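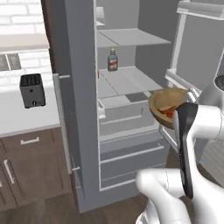

Tukska Youth Football Club
Progress report to the Erkberg Sports Fund
30 October 2022

Dear members of the fund,

I send you the report for the first part of our season. With your grant we could open the girls' team, and 14 players are now registered. Two of them came to us from Nidska, where the club has closed its girls' section.

Matches

The team has played five league matches. We won two, lost two, and the away match in Paredes ended 1-1. Our goalkeeper hurt her wrist in that match and will rest until the doctor allows her to train again.

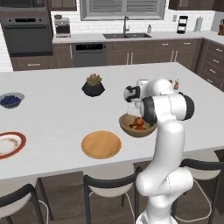
Money

From the grant of 1000 euros we have spent 490 on shirts, balls and league fees. The bus to Paredes was paid by the parents, so it is not included in this sum. For the winter we expect a hall rent of around 800 euros. A part of it will be covered by the club's own fees.

Training

We train two evenings a week. The second field has poor light, and in October we had to finish earlier than planned. I have asked the town for a new lamp but have not yet received an answer.
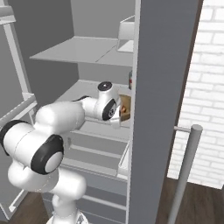 Will the team continue through the winter?
The players will train indoors once a week, and the league matches start again in spring.

With kind regards,
Mwende Muli
Team coordinator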